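Estico Notebook
@estico_notebook
6/21/18
Thread

1/ I promised some people to write how we collect examples for the cup task in Gamuvlow. It is a long thread, because I put also the mistakes.

2/ The task is simple to say. There is a dish rack with cups and other round things in it. Two arms must take a cup from the rack, pass it between them if needed, and put it down with the opening up. A person drives both arms, we record, and later the model tries to copy the person.

3/ We have now 1308 episodes that I accept. The plan says 4000. I don't worry so much about this distance. In April I worried, and I pushed everybody to go faster, and the episodes from that month are our worst ones.

4/ What is an episode for us: it starts when both grippers are open and away from the rack, and it ends when both grippers are open and away again. If the driver stops to scratch the nose in the middle, we keep it, but we cut nothing. Cuts inside an episode gave us very strange jumps in the trained arm.

5/ The first week we had a rule that the rack is always arranged in the same way. A bad rule. The model learned the place of the rack and it did not care about the cup. We moved the rack by the width of a hand and the gripper closed on air, very confident.

6/ So now the driver rearranges before each episode. Cups on the side, cups upside down, cups touching each other, a bottle lying in between. Raelene McKinnon made a small script that tells you the arrangement, because when people choose "random" by themselves, they choose always something neat.

7/ Each arm carries its own camera near the gripper. I was against this in the beginning, I wanted only one good view from far. I was wrong. From far, the fingers hide the cup exactly in the second when you want to see it.

8/ With wrist views you see the contact, and sometimes you see also the other arm working. Two examples, one with the second arm holding a cup, one with a cup between the near fingers:
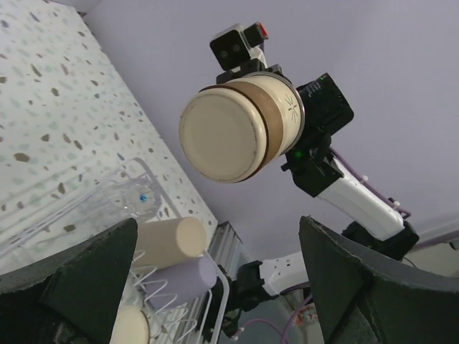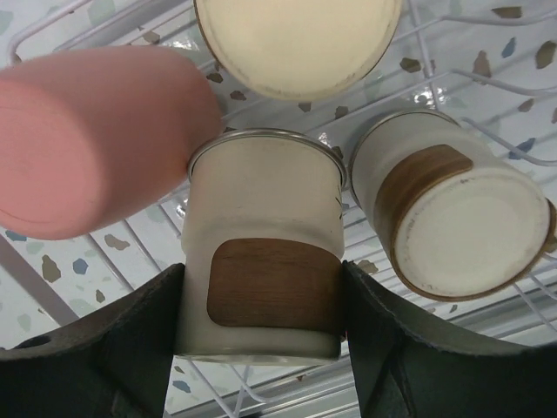 9/ Cups with a band are good for training and difficult at the same time. The band gives the model a clear mark of where the middle is. But then it likes the mark too much! We had to add plain cups to the set, and in the first tests with them the arm searched for a band that did not exist.

10/ Narrow gaps are the real problem. A finger needs some space on both sides of the cup. A good driver pushes the neighbor away a little with the outside of the finger, then goes in. A new driver goes straight down and lifts two things together.

11/ Do we keep the episodes where two things go up together? If the driver notices, puts them back and tries again, yes. I want the model to see how a person repairs. If the driver continues like nothing happened, I delete it.

12/ We have five drivers. After some time I can recognize each of them from the path of the arm only, without reading the name in the log. One makes a big circle before each grasp. The model had learned this circle too, and it cost us time in every trial.

13/ For this reason no driver can have more than 27 percent of the set. When somebody reaches the limit, this person goes to checking for a while. Drivers who have checked other people's episodes drive better after. I recommend this to any team, also a small one.

14/ About sessions. One session is 20 episodes and then a break with both arms parked. We tried double of this. The last part of a long session has hard grasps and late openings, and you see it in the finger position curves before the driver feels tired.

15/ About labels. Pravix, our logging program, asks three things after each episode: was the cup placed, was there a second try, did anything fall. It has no field for comments. We had one before, people wrote small novels in it, and I had to read them.

16/ About light. We record in the morning and also late, with the lamp. A rack of shiny white wires looks like a different rack when the lamp is on. I thought the model would handle it alone, from a small number of lamp episodes. It needed many more than I gave it.

17/ Somebody asked if we could use simulation for this and save the hands. For reaching to the rack, yes, we do it a little. For the moment when a cup slides along a wire and turns by itself, my simulated cup behaves too politely. Maybe other people have a better one. Please write me if you do.

18/ The handover is still our weakest part. The giving hand must open only when the receiving hand has really closed. Drivers do this by looking, and they wait a very short moment. In the data this waiting looks like nothing, so the model skips it. We now ask the drivers to wait a bit longer than feels natural.

19/ It helped with the drops. It also made the arms look shy, like two people who don't know who should take the bill. I can live with this for now.

20/ Next for us: mugs with handles, then a second rack that Pryor is lending us, with the wires going in the other direction. I will not mix it with the old rack until there are enough episodes to test it separately.

21/ To the person who asked if we will publish the episodes: I would like to, and I am asking. First I have to check again all of April by eye. I have done the first half of the month and I have deleted more than I wanted.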